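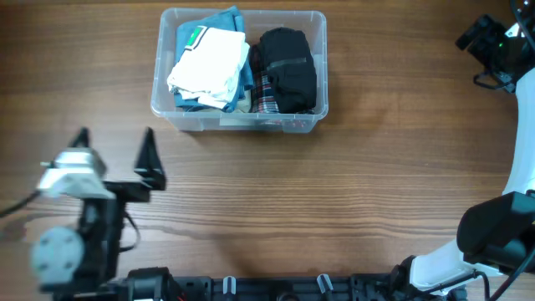 Deok-su Baek wrote under the January post that clothes in a bin are clothes you've already given up on, and that if I had any sense I'd hang everything and get rid of whatever didn't fit on the rail. Fair. I have thought about this comment more than I would like. I have one rail, it's the length of my arm and a bit, and it already has the coats on it.

So, bins. Again. Quick one today, I have to be out of the house by four and there's a pile on the bed I need to sleep under otherwise.

For anyone new - I moved to Rallbridge with a lot of clothes and not a lot of closet. Eleven months of the year I ignore this. Then the weather does something in between and I'm standing there at seven in the morning with one sock, digging. The January post was me complaining about the digging. This one's me trying to fix it.

What I had before

Bags. Big soft zip-up ones, the Faltier ones with the handles that come off. Three on top of the wardrobe and one under the bed that I was pretty sure had blankets in it. It did not have blankets in it. It had every pair of jeans I stopped wearing in the old apartment, plus a swim towel, plus a bathrobe belt. No bathrobe.

Trouble with bags is you can't see in. You think you'll remember. You write a label, the label says "misc winter", and that's the end of knowing anything. Also they slump. Put one on another and the top one is on the floor by the weekend.

I don't hate them for bedding. Bedding can slump all it wants.

Clear plastic instead. Rectangular, rounded corners, bit of a lip around the top so you can pick it up. I bought mine from Jeon, the hardware place past the bus depot, where they stack them by the door and you have to buy the lids separately for some reason. Forgot the lids the first time. Went back. They were out of lids. Went back again.

The table thing

Biggest change, and it's so dumb. I stopped folding on the bed.

The bed's soft, so the stack leans, so you fold it worse to make it stop leaning, and then you're tired and you're already on a bed. I've moved the whole job to the wooden table. Hard flat surface, bin right there in front of me, fold a thing, put it in. Standing up. My back was fine after, which has never once happened.

It also means I have to finish, seeing as we eat at that table. Dinner is a deadline.

Folding, or my version of it

I don't do the tiny perfect rectangles. Tried it a couple years ago out of a book and it lasted until the first load of laundry. What I do now:

Fold to the width of half the bin. That's it, that's the method. Half the bin wide, so you get two stacks side by side, and they kind of hold each other up. Everything gets folded to that width whether it likes it or not. Sleeves in, bottom up, once more if it's long.

Bulky things get a side to themselves. If you put something thick under something thin the thin thing slides off it all day. Blacks and heavy stuff on the right, light things on the left, which started by accident and now I would be annoyed if it was the other way round.

Plaid goes in the gap. I only have the one plaid shirt that I care about (red and white and dark blue, I've had it forever) and it doesn't belong in either stack so it gets tucked in down the middle. I can find it in a second. If I fold it into a stack I will not wear it for a year, I know this about myself.

Bohdan Stasiv rolls everything. He's shown me. His drawers look like a bakery. I've tried it and my rolls come undone the minute I pull one out, and he says I'm rolling too loose and I say I'm not rolling then. We've agreed to leave it.

White stuff on top. I know you're supposed to protect the whites, but I wear the white tees most so the top is where they go. They get rumpled up there, I'm going to put a sweater over them anyway. The teal one goes under. And the cream things go flat down by the bottom, I barely touch them before spring.

I'm leaving the printed ones folded so a bit of the lettering shows at the edge. Not all of it. Two letters is enough to know which shirt it is.
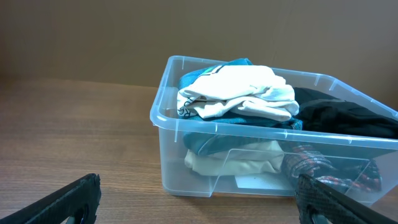

What I got wrong

Overfilling. Every time. The bin looks like it has room, so you put in one more, and then it's up past the rim and the lid sits on it like a hat. I did a whole bin like this on the first go and had to take the top layer back out and find it another home. The other home was the chair. The chair is a separate post.

I think the rule is stop before you think you should. When the pile's level with the rim you're already late.

Pressing down doesn't help either. It goes down while your hands are on it.

Second mistake - mixing by person. I had a bin going with my things and then a few of Bohdan's that had ended up in my laundry from the trip, and I thought, well, same season, it'll be fine. Now he's asking for a jumper and I've got no idea which bin. His goes in a bag by the door from now on, he can come get it.

Third, buying too big. Jeon had the giant ones at a discount and I got one, and it's a coffin. Full of clothes I cannot lift it. It's holding the beach stuff and a fan now and it's staying in the hall. Go medium. You want to be able to carry it with the clothes in, up stairs, without stopping. I have 13 stairs so I had a good test.

Lables (or not)

I didn't do any. Everyone's going to tell me off.

My thinking is that I bought clear ones so I could look, so I'm going to look. You see the bottom layer through the front, you see the top from above, and the middle is whatever, the middle is a surprise. If I find in a month that I'm still unpacking bins to find things, I'll get the tape out.

One thing that helps though is putting a strong color near the side. If the whole wall is cream and white you see fog. A bit of red or teal up against the plastic and you know which bin you're looking at from the door.

What didn't go back in

This was the actual work, the bins are just what you see at the end.

I had the Kultex jacket from my last job. Kultex was the uniform supplier, everybody on the floor had one, they were made to survive a fire I think. I have not worn it since I left. Not once. I've moved it between homes twice. Out. It took me the length of a whole podcast to put it in the donate bag and then I took it out to check the pockets and nearly kept it again.

The pockets had a bus ticket and 11 cents.

Dress I bought for a wedding in 2000. Two thousand! That's twenty years. It doesn't zip and it didn't really zip then. Kept it. I'm not a machine for getting rid of things, some stuff just gets to stay and it can have the bottom of the wardrobe.

Jeans, most of them gone. There was a soft pale blue pair that I held up for ages. Kept those too. OK so I'm bad at this.

Socks without partners, gone. Gloves without partners - I keep these, because with gloves the other one really does show up.

Tights with a hole in only one place. Gone, and I'm still a bit sad.

Deok-su, if you're reading, this part is for you. You were right that the bins make it too easy to keep stuff. You put the lid on and it's handled, it's tidy, you never have to decide. So I made myself do the deciding first with everything out on the table and only then got a bin. I still think you're wrong about the rail.

Keeping one bin with space

Idea I'm trying. One bin stays mostly unpacked, all season, for the in-between things. The stuff you take off when it suddenly gets warm and don't want to put all the way away. Used to go on the chair (see above, the chair).

I put a divider in that one, just an upright clear panel so small things have a place to be and don't wander. It was meant for a drawer. It fits if you don't look too closely. Next on my list is a second panel, but I've been to Jeon enough this month and the guy at the register has started saying "lids?" when I walk in. 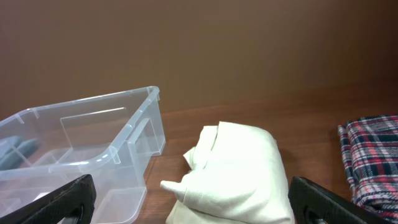 The bin with the divider, on the table.

Where they go now

Two under the window, stacked, with the heavy one at the bottom. One in the wardrobe where the bags used to be. The in-between one by the bedroom door where I can drop things in without bending much.

I thought they'd look ugly out in the open and they kind of do. It's plastic boxes of clothes. But I can see my plaid shirt from the bed and that's weirdly nice, and it's been up there long enough now that I've stopped noticing the rest.

Still to do: the coats, the shoes, the bag under the bed which I've pushed back under the bed. Also somebody asked in January what I do about the smell when things have been shut away for months. Cedar blocks, the cheap ones, sand them when they stop smelling. I put one in each bin last year when they were bags. Haven't bought new ones yet.

Right, I've got to go, I've got a donate bag to drop off before they close and I still need to find my other boot. If you've got a trick for sweaters that are too thick to fold and too stretchy to hang leave it below. Bohdan, not rolling.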